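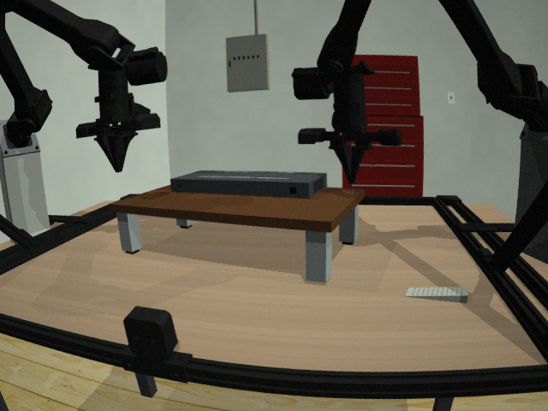 小さな木のテーブルと、濃いグレーの箱。

小さいテーブルの話をします。長くなりそうなのでツリーで。

2020年7月、在宅が続いて腰が限界になり、ついに大きい食卓を手放しました。4人用に一人で座って、残りの面は全部郵便物置き場になってたやつです。

で、代わりに買ったのがSkyrmeっていう中古家具屋の木のサイドテーブル。3,497円。送料のほうが高かった(泣)

届いて最初の感想は「え、ちっさ」。ノートPCを開いたらマグカップの置き場がない。サイズ表、ちゃんと見たはずなんだけどなあ。

でも一週間くらいで慣れてきて、そうなると物を置きっぱなしにできないのがかえって楽! ごはんの前に片付けるのに30秒もかからない。前は郵便物の山を椅子に移して、寝る前にまた戻してました。何の儀式だったんだ……

天板に輪じみがあったので手入れもしてみた。Rurnicoの蜜蝋ワックス、小さい缶で447円。布に少しだけ取って木目に沿って伸ばして、一晩置いてから乾いた布で拭く。輪じみは薄くなった程度だけど、手ざわりがぜんぜん違う。ずっと撫でてます。

失敗も書いておくと、最初は塗りすぎてベタベタになりました。腕に広告のチラシがくっついた。欲張らないで薄く2回がいいです。

がたつきは脚の裏にフェルトを貼ったら直った。1本だけ微妙に短いみたいで、そこだけ重ね貼り。床のほうが傾いてる説もある。築年数的に。

収納はどうしてるのって聞かれたけど、ふたつきの箱に全部入れてます。充電器、はさみ、印鑑、体温計、なぜか捨てられない鍵。来客のときは箱ごと押し入れへ。来客ないけど。

悩んでるのは椅子。テーブルが低いので普通の椅子だと前かがみになるし、床に座ると今度は足がしびれる。Kollcombeの低めのスツールが気になってるんだけど、座面が硬いってレビューが多くて踏み切れない。使ってる人いたら教えてください。

あと食卓がなくなって困るのは餃子を包むとき。皮を並べる場所がまったく足りない。昨日はまな板を膝にのせて包みました。ひだが全員ちがう顔。味は同じ。

そうだ、ワックスは匂いがわりと強めなので、塗る日は窓を開けといたほうがいいです。うちは夜までずっと蜂の巣みたいな匂いでした。

スツールの座り心地情報、引き続き募集中です〜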